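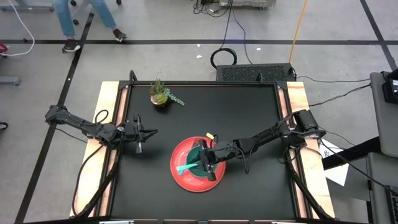

Up at 5 again. Walked to the clinic in Utley before it opened because last week I got there mid-morning and they had already stopped handing out numbers. I was number 16 today.

The pharmacy window had the same paper on it as before. No blood pressure tablets, no children's fever syrup, inhalers only with a note from Prindlow. Prindlow is two buses away and the second one doesn't run when the river is up. The woman ahead of me had the note, but it was from March and they wouldn't take it.

The nurse checked my pressure, wrote it in my book and said to come back in two weeks. I asked what to take until then. She said to cut the tablets I have in half and try the shop on Pasaribu Street. I did try it. They had one box, a make I didn't know, at 29 for a strip. I paid it. Last summer the clinic gave me the same thing free.

Home by noon. Soup, then slept for an hour. My ankles are still swollen in the afternoons.

The radio said a truck from the Skeltia depot is due before the end of the month. They said that in April too. I put the new strip in the tin with the old ones and wrote the start date on the lid. Halves from tomorrow, after breakfast.

Need to ask next door for the bus times, and get salt-free crackers if the shop has any.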